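Lighting and Work Surface Conditions in a Shared Open-Plan Room
Student project report, May 2022
Obadia Nyaga and Marisol Ibarra

2. Site

The Trirndale room is a large open-plan space used for bench work and desk work. The ceiling is white and divided by a broad curved beam. One side of the beam is vaulted. The other is lower, finished in a grid pattern and fitted with dark pendant lamps. Work is done at wooden tables, and papers and printed matter are commonly left on them during a session.

The aim was to establish whether a person leaning over a table reduces the light on the task area enough to affect the reading of small print. 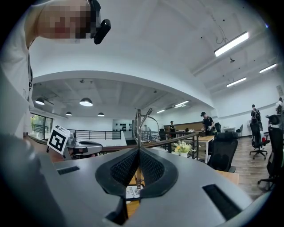
Readings were taken at tabletop height with a handheld lux meter, first with the table unattended and then with one person leaning in from the long side. Each position was measured 3 times and the mean recorded. The meter was zeroed between positions.

3. Results

The highest mean value, 934 lux, was obtained on the vaulted side at midday with the table unattended. Leaning in lowered the value at the table centre by almost 80 lux. The reduction was smaller at the table ends. Under the pendants the values were lower overall and varied more from seat to seat.

4. Limitations

Only two tables were measured. Daylight was not controlled, and the set should be repeated in December to allow a seasonal comparison. Reflectance of the timber was not measured. Clothing colour was not recorded, although a light-coloured shirt close to the surface may return some light to it.

Raw readings are listed in Appendix A.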